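Tultunside Community Pantry
Progress report to the Wimum Fund, period 2
20th June

Sorry this is a bit rushed, deliveries all morning. Full spreadsheet to follow.

Where we are. 687 household visits this period, up on the last one. Most of the growth is from the Nusstead side, where the bus now stops right outside. Opening hours unchanged. Evening session still the busiest and we run out of eggs and milk well before close.

Spending. On track overall. Van repairs went over (brakes, then a tire), covered from the transport line. Shelving came in under. Have not touched the training money yet, would like to carry it into September if thats OK with you.

Cold storage. Second fridge finally in. Vasylenko Refrigeration delivered it 12 days late and the door seal had to be replaced, no charge to us. Running fine now. Means we can say yes to yogurt and cheese from the wholesaler, which we were turning down before.

Household and hygiene goods. This was the new piece in your grant. Slow start, then quick. People ask for it more than we guessed, because food stamps won't pay for soap or diapers. 21 families signed up for the monthly bag so far. Biggest gaps are laundry detergent, larger diaper sizes and shampoo. Toothpaste we have plenty of.
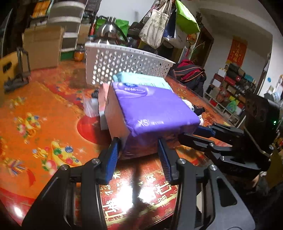
Donations to this part are uneven. One week six boxes, next week none. We want to set a small fixed budget for it and buy in bulk instead of waiting on what turns up. Rough costing is in the spreadsheet, tab 2.

Problems. Sign-in tablet keeps dropping the wifi so some visits went on paper and were typed in later. Numbers above include those. Parking still a pain, the lot next door is being resurfaced and we dont have an end date.

Next period:
- fixed order for detergent and diapers
- food safety training, dates to be agreed
- Spanish version of the sign-up form, half done
- decide on a later closing time for the evening session

Need from you: a yes or no on the carryover, and the new reporting template if there is one. The old one still asks for last year's categories.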